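Storing Cables and Small Fittings in the Home Workshop

Guidance for members of the Torres Household Workshop Scheme

Cables are among the items most often mislaid or damaged in a shared workshop. The following advice applies to extension leads, network cables, speaker wire and chargers kept at home or in one of the scheme's rooms. Members with questions about fixed wiring should consult a qualified electrician, as this page deals only with storage.

Before you begin

Unplug every lead and lay it out at full length on a clean floor. Wipe it with a barely damp cloth and leave it to dry fully before coiling. Check both ends and the whole of the outer covering. Any cable with a split covering, a scorched plug or exposed wire should be set aside and taken to an electrical recycling point. It should not be repaired with tape.

Sort the remainder by use. Most households find that four or five groups are enough: mains leads, data cables, audio, chargers, and a last group for anything not yet identified. Label the unidentified group with the month in which it was sorted, for example March, and dispose of whatever has not been claimed when the same month comes round again.

Coiling

Hold one end in the left hand and gather the cable in loops of even size, giving it a slight twist between finger and thumb at each turn so that it lies flat. Do not wind a cable tightly round the hand and elbow. Repeated winding of this kind puts a permanent twist in the conductors and makes the lead difficult to lay straight. Secure the coil with a reusable hook-and-loop strap. String and elastic bands are not recommended for long-term storage.
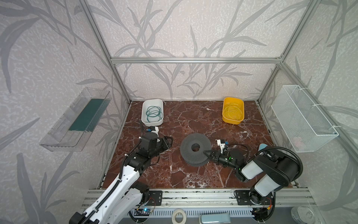

Open trays are the preferred method for cables in regular use. A shallow rectangular tray of rigid plastic allows the contents to be seen at once and lifted out with one hand. Each tray should hold a single cable or a single type, and trays of different colours are helpful where several people use the room: a green cable looped in a white tray and a pale yellow one in a bright yellow tray can be told apart from the doorway. Where a cable has been put away in a tangle, it should be taken out and coiled again before the tray is returned to its shelf. Small wire baskets fixed to an upright with zip ties will serve for light oddments that would otherwise gather on the work surface, and a clear wall shelf keeps its contents in view without taking up floor space.

Trays should be no deeper than 74 mm for everyday cables. Deeper boxes encourage stacking, and the lower layers are soon forgotten. The Tondo tray supplied through the scheme measures 56 mm in depth and may be wiped clean with warm water and washing-up liquid.

Labels

Write the length and purpose of each cable on a paper tag and attach it near the plug. A label on the tray alone is not sufficient, as trays are frequently exchanged. Pencil lasts longer than most inks in a damp room.

Wall storage

Fix shelves and baskets at a height that the shortest regular user can reach without a step. Zip ties are suitable for light baskets only. Check them every 3 months and replace any that have turned brittle or pale. Heavier items, such as reels and power tools, belong on a screwed bracket or on a low shelf.

Keep all cables away from radiators, boilers and direct sunlight. A dry cupboard is preferable to a garage or shed.

Borrowing trays

Members may borrow up to six Tondo trays from the Arkero store during opening hours. Trays must be returned clean and empty. Replacement straps and paper tags are available at the same counter.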